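Ticket: Checkout total wrong when a discount code is used on a mixed cart
Opened by: Rochelle Ambrose
Shop: Kularico
Plugin: Millari Cart
Priority: Normal
Status: Closed

Rochelle wrote:

Our store sells toys and craft supplies. Since the last plugin update, the KULA9 code takes the wrong amount off when a cart holds both sale items and regular items. The code should take 9 percent off regular items only. It now takes 9 percent off everything.

A customer with $100 of regular items and $30 of sale items should get $9 off. She got $11.70 off. I placed the same order from a test account on Sunday and got the same result. The cart page shows the right discount. The number changes when you reach the payment page.

I have cleared the shop cache and turned the code off and on again. No change.

Support wrote:

Thanks for the figures. Please tell us which tax setting you use, and whether any other plugin changes prices at checkout. Also open Settings, then Discounts, and check that "Exclude sale items" is still ticked for this code. Some shops lost that tick in the update.

Rochelle wrote:

The box is ticked. Tax is added after discounts. The only other plugin that touches prices is Mosoti Shipping, and it only adds the delivery charge. I turned it off for ten minutes and tried again. Still $11.70.
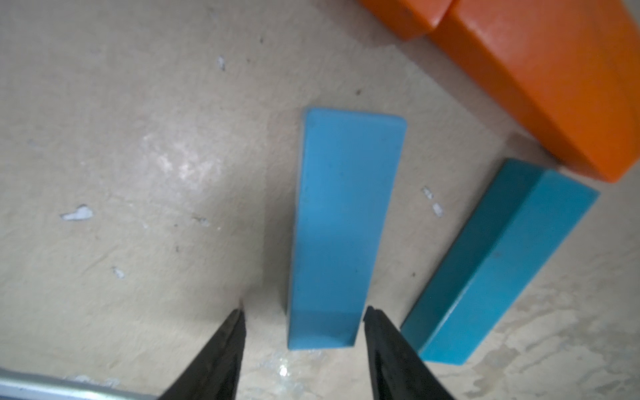 One more thing I noticed. If I remove the sale item on the payment page and add it back, the discount goes to $9 and stays there. So the right rule is being read at some point — just not the first time the page loads.

Support wrote:

That helps. The payment page keeps its own copy of the cart, and the copy is made before the sale prices are marked. With no sale mark on them, the items are treated as regular. Adding an item again forces a fresh copy.

Please try this:

1. Go to Settings, then Advanced.
2. Set "Cart copy timing" to "After pricing."
3. Save, then clear the Kuvuvine page cache. The shop cache is separate and does not need clearing again.
4. Place a test order in a private window.

Rochelle wrote:

Did all four steps. First test still gave $11.70, but I had an old cart open in another tab. Closed everything and started over. Now $9 on both pages. I also tried a cart with only sale items and the code was refused, as it should be.

Is there a limit on cart size with this setting? We have a school that orders up to 500 small items at a time.

Support wrote:

No limit. A large cart may take a second or two longer to reach the payment page. Orders already placed will not be corrected, so any refunds or adjustments have to be made by hand under Orders — the setting only applies to new carts.

Rochelle wrote:

Understood. We will leave the old orders as they are. You can close this.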